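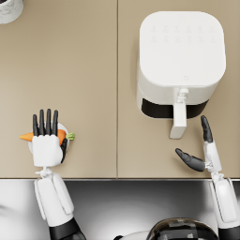

Top-down view in Stilon: carrot in the left hand, right hand near the air fryer handle.

Stilon 2 review: a kitchen planner I've grown rather fond of

I've had Stilon running on the old desktop in my back room since May, and I've been meaning to write it up for ages (sorry to everyone who asked!). It's a motion planner for two-armed robots, it comes with the Mindenlow kitchen pack, and I use it mostly for jobs where one hand has to keep hold of something while the other deals with an appliance.

That is where it shines, I think. You can pin the left arm's grasp as a constraint and let the planner worry about the right arm on its own, and over 200 runs of my drawer-opening task it found a path in all but 43. Drutell, which I used before, never got near that for me, though to be fair I never tuned it with much love.
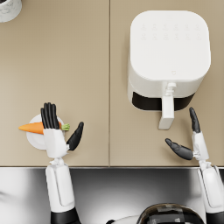

The fingers are where I still grumble a bit. The grasp editor gives every joint its own slider, and lining up a finger and thumb with a handle took me most of a Thursday evening. The contact settings are tucked away in a separate menu as well, so do read the Hebden tutorial first, it's lovely and saved me no end of bother.

Replanning is quick, some 271 milliseconds on my machine, and the logs are in plain words. Four stars from me, and I'll happily renew.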